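Damian Sutter
A thread on the Wieser reading room, which opened last month after a long time behind scaffolding. I worked on the early drawings and then left the office, so I have no stake in it now apart from caring how it came out.

The building started as a grain store on the edge of Clemel. Long and narrow, thick rubble walls, very few openings, a roof that had been patched so often that the two slopes were different colors. The town bought it for the land and then found that people didn't want it knocked down.

The first brief asked for a library with a cafe and an event hall. The store was never big enough for all that. The version that got built has one reading room, a small office, two toilets and a covered porch. Most of the design work was taking things out.

Floor area is 832 square meters if you count the porch, which the town does and I wouldn't. The porch is open on three sides. It is a nice place to sit but you can't keep books in it.

The main move is in the section. Emil Stöckli, who led the project, kept the old walls at their full height and set a new timber frame inside them. The frame carries the roof. The walls now carry only themselves, so they could be left rough and the old cracks only needed pointing.

Between frame and wall there is a gap wide enough to walk through sideways. On the drawings it was labeled "service zone". In use it's where the heating pipes run, and also where every child in the building goes within a minute of arriving. There's a gate on it now. The gate is not on the drawings.

There are 18 frames, evenly spaced, all the same except the last one at the north end, which had to be cut back to clear a buttress. You can see the cut if you stand by the returns desk. I like that they didn't hide it with a board.

Someone asked about the roof light. It runs along the ridge for the middle part of the room and stops short of both ends. We drew it full length at first. Noelia Peñalver did the daylight model and showed us that the ends would get too much glare off the white gable plaster in the afternoon. The shorter one also cost less, which helped.

She also moved the tables. Originally they ran down the center under the light. They are now along the sides, with the center left clear as a wide aisle. It looks a bit like a church because of that and some people in town have complained. I think it works. You get even light on the page and you don't have somebody walking behind your chair all day.

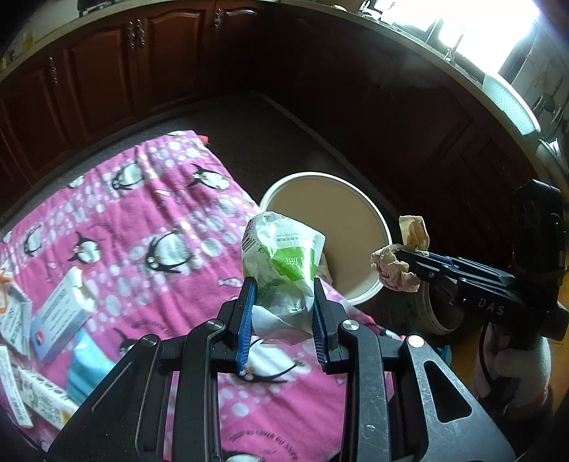 Damian Sutter

Back to this after dinner. A few replies asked about materials, so I'll go through those.

The walls are the original stone with new lime mortar. The frame is larch. The floor is a polished screed with underfloor heating, poured in strips so that the joints line up with the frames. Two of the strips came out darker than the rest. The builder offered to grind them again and the town said no, mostly because of the time it would take.

The shelves are spruce, oiled, made by a joiner on the same road. They are fixed to the frame and not to the stone, so if the wall moves a little the shelves don't care. The lowest shelf is higher off the floor than usual. That was for cleaning, and it also makes the room look larger than it is.

The chairs were bought, not designed. There was a plan for custom chairs and I drew three of them myself. None were any good. The bought ones are fine and you can stack them.

On the outside, very little changed. The old loading doors were taken off and repaired, and they are now pinned open as shutters beside a new glass entrance. The roof was redone in one color of clay tile. A few people miss the patches. I do too, a bit, but it leaked in every one of those places.

The new window on the south wall is the only big opening cut in the stone. It took months to agree on. The heritage office wanted it smaller, the town wanted it bigger, and the engineer, Balthasar Pfister, said he could do either one but not a size that kept changing. What was built is a square with a deep sill you can sit on. The lintel is concrete and left plain.

I went on a Thursday to see it in normal use and that sill was taken the whole time I was there. If I were doing it again I would ask for a second one, and I would probably be told no.

Acoustics. The room is quieter than I feared. The roof lining is wood slats with felt behind them, and the rough stone breaks up the sound as well. The floor is hard and chair legs are loud on it. They have put pads on most of the chairs. The door to the office clicks every time it closes, and that carries down the full length of the room.

Heating is from the same plant that serves the school. The link pipe was already half built for another project that was dropped, so it made sense to use it. The stone walls have no insulation on the inside. The new roof and floor do most of the work, and the room is kept a little cooler than a normal library. Bring a sweater in November.

Things I think went wrong, to be fair about it.

The bike parking is on the far side of the building from the path that people ride in on. So the bikes are all leaned against the porch posts, and the finish on those posts is already rubbed off at handlebar height.

The sign is too small. It was meant to be cut into the stone next to the entrance, and the stone turned out to be too soft in that spot. What they have is a small metal plate. If you don't know the building you will walk past it, and I watched a delivery driver do exactly that.

The porch gutter drains onto the step. This was pointed out on site and there was supposed to be a chain to carry the water into the gravel. I didn't see a chain.

And the drop box for returns is on the inside of the glass doors, so you can only use it when the library is open – at which point you could hand the book to the person at the desk.

A question about cost, which I won't answer because I only know the early numbers and they would be misleading. The town has published the final account. Read that one.

Another about who did what. Emil Stöckli led it from the competition to the end. Noelia Peñalver did the daylight work and most of the interior. Balthasar Pfister was the engineer. Valentin Oprea took over my part when I left and drew nearly all the details you'd notice, including the shelf brackets and the way the handrail turns at the ramp. Please credit him for those. I've seen my name on them in one article and it's wrong.

For anyone planning a visit, come in the morning if you want to see the roof light at its best. By late afternoon the sun is low enough to come through the south window and the rest of the room goes fairly dim. The desk lamps are good though.

Parking is behind the school. The bus from Darby stops at the foot of the hill and it's a short walk up from there. The ramp is on the east side, next to the loading doors, and it is the better way in even if you don't need a ramp, because you come around the corner and get the full length of the wall.

I'll post the early sections next to the built ones once I find the files. They're on an old drive and I have to borrow a cable for it.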